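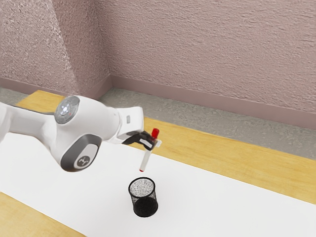
Marker over the mesh cup, still in the gripper. Third camera.

2 May 2026

The marker task is at 200 episodes as of this morning, all in simulation. These are my notes on how they were gathered, mostly so I can find the settings again.

The task is small. Pick up a whiteboard marker, carry it to a mesh pencil cup, let go so that it ends up inside. I drive the arm by hand with a 3D mouse. Each episode stores joint positions, gripper opening, the commands I sent and all camera streams, sampled together. If the streams drift apart by more than one step the recorder throws the episode out. That check came from Iason Dimitriou, who lost most of a December run at Sistedo to a clock problem he only found while training.

The first batch of 80 was too tidy. I had the cup in nearly the same spot every time and approached it along nearly the same arc. The policy learned the arc. With the cup moved a hand's width over, it opened the gripper where the cup used to be. For the second batch of 80 I let the reset script pick the cup position and turn the marker to a random heading at the start. The last 40 are recoveries: I begin with a poor grasp or a bad offset over the rim and correct from there. They are slow to record and dull to watch, but they moved the numbers more than anything else.

I threw out 23 episodes on top of that and recorded them again. Most were mine, where I stopped to think in mid-air. A long pause teaches the model to pause, and it will then hang over the cup until the timeout.

Room appearance is randomized separately from object placement. Wall color, floor texture, table finish and light direction each have their own seed, saved with the episode, so a run can be rendered again with a different wall without driving it again. The pink plaster comes up more than it should. I think the Visero texture pack has it listed twice.
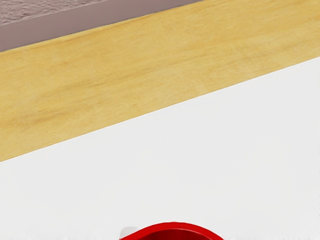
Close view, red rim at the bottom edge. White sheet and wood fill most of the rest.

The close view is the one I keep arguing with myself about. Plenty of its frames are table surface and not much else, and with a pale sheet there is very little texture to tell the model where it is. I tried training without that stream and the last stage before release got worse, so it stays in. A wider lens is the obvious next test — I have put it off, as it means rendering every episode again.

Storage is fine. Rendering is the slow part, and it runs overnight.

Still to do: remove the duplicate plaster, add a second cup shape, and write down the gripper force limit somewhere other than a comment in the reset script. The Petridis config still has the old value. Don't copy from it.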